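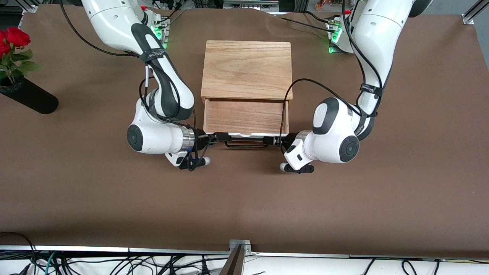
Work on the two-arm bench in the Noltarero workshop has continued since our December report, and this one covers progress up to Friday, March 29, 2019. The main task this quarter was the drawer. Both grippers now take the black handle bar, one at each end, and the drawer can be held partway open between them. Cables are strapped to the upper links with velcro for now. A proper cable guide is still on the list.

We ran 30 drawer trials under the Skjelbred grant plan. In 18 of them the arms opened and closed the drawer without a stop. Most of the others failed on closing – one arm pushed slightly ahead of the other and the drawer jammed in its runners. Slowing both arms down helped, but the cycle is now longer than we proposed.

Spending stands at $3741. The largest item was the replacement wrist cable set from Wuker, which came six days late. The Verari controller license has been renewed and needs no further money this year.

Next quarter we plan to:
Fix the timing between the arms on closing
Fit the cable guide
Repeat the full set of trials with a loaded drawer

We ask that the unspent tooling money be carried over to pay for the guide.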